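Report on the Site Visit to the Trollimcombe Lacquer and Pigment Works

Prepared by Raelene Harawira for the Regional Heritage Trades Council

Purpose of the visit

Members of the Council visited the Trollimcombe works on a Thursday in June at the invitation of the site director, Fulgencio Villalobos. The visit was intended to inform the Council's review of apprenticeship funding, and in particular the question of whether finishing trades should be assessed separately from general carpentry. The delegation arrived at 9:30 a.m. and was received in the east building, where a short safety briefing was given.

The works and its products

Trollimcombe produces lacquers, limewashes and pigmented oils for restoration contractors and furniture makers. The site employs 22 people. Mr. Villalobos explained that red finishes account for the largest share of orders, and that they are also the source of most customer complaints. Red pigments show unevenness more readily than earth tones, and a surface that looks uniform in the workshop may appear streaked once installed near a window. 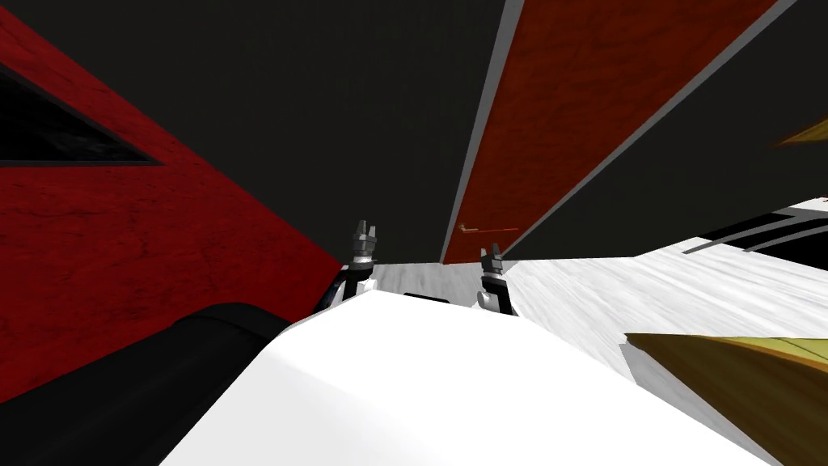
The works now asks customers to approve a test panel under their own lighting before a full batch is mixed. Returns have fallen under this arrangement, although it adds two weeks to the delivery schedule. Several contractors have objected to the delay, and the matter was still under discussion at the time of the visit.

Milling and storage

Fumiko Yoshida, head of production, led the tour of the milling hall. Pigment is ground in batches of 160 pounds and rested overnight before oil is added. The older Aoki mill remains in use for coarse grades. Its replacement has been budgeted for twice and postponed on both occasions. Delegates noted that ear protection was worn throughout and that the walkways were clearly marked.

The storage building holds up to 900 sealed cans. Stock is rotated by date of mixing, and the records are kept on paper as well as in the Ornow inventory system. Ms. Yoshida stated that the paper ledger would be retained until staff on both shifts had completed training.

Training and apprenticeships

Lindalva Bragança presented the training program. Apprentices spend their first months on surface preparation and do not apply a finish coat until their sanding work has been passed. Later assignments include small household pieces such as tabletops, trays and picture frames, on which faults in the finish are easily found.

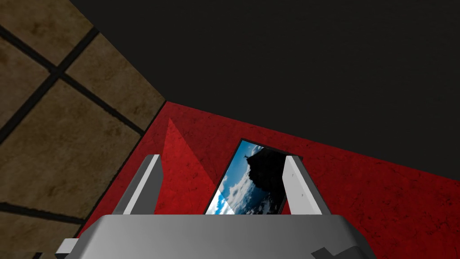
Matters raised in discussion

Hiwot Derese asked whether apprentices received instruction in estimating and invoicing. Ms. Bragança replied that a short course had been offered in partnership with Fesell, but that attendance was low because sessions were held in the evening. The Council suggested that the course be moved into paid hours.

Delegates also asked about the disposal of solvent rags. A written procedure was provided and is held with the Council's papers.

Follow-up

The works will forward its apprentice completion records to the Council office. Ms. Derese will prepare a note on separate assessment of the finishing trades for the next regular meeting. The delegation left the site at 1:15 p.m.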